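4.2 Handle type and reported ease of use

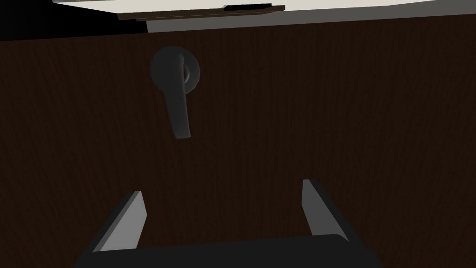 Figure 3. Dark gray lever handle with a round rosette on a dark brown wood-grain panel (rendering).

The claim that lever handles are easier for older residents than round knobs is repeated so often in the housing literature that few authors bother to cite anything for it. Where a source is given, it usually leads back to the Bolger survey, which collected 3,014 postal returns and asked one question on the matter: whether the respondent found the doors at home "easy to manage." We doubt that this question can carry the weight placed on it. A door may be hard to manage for reasons that have little to do with the handle – a stiff latch, a swollen frame, a closer set too strong – and the survey did not separate these.

Our own figures from Vesholm and Pisside are smaller but were gathered with the door in front of the respondent. Of the 53 households visited in July, 19 had levers throughout, 13 had knobs throughout, and the rest had a mixture. Reported difficulty was slightly lower in the lever group. The gap shrank to almost nothing once we left out doors with a closer, and we would not want to build a policy on what remained.

Age of the fittings is a further problem. In both towns the levers were mostly put in during the Grelari refurbishment, when latches and hinges were replaced at the same time. Residents who told us the new handles were better may well have been praising the new latches. The Grelari evaluation treats the handle as the active part of the change and does not discuss this.

Color contrast, often recommended alongside the lever, is no better supported. A gray fitting on a dark brown surface, as in Figure 3, would fail most of the published guidance, yet residents with dark fittings on dark doors in our sample did not report more trouble finding them. Most had lived in the same home for years and reached for the handle out of habit. Visitors might do worse – we did not ask them, and neither did Bolger.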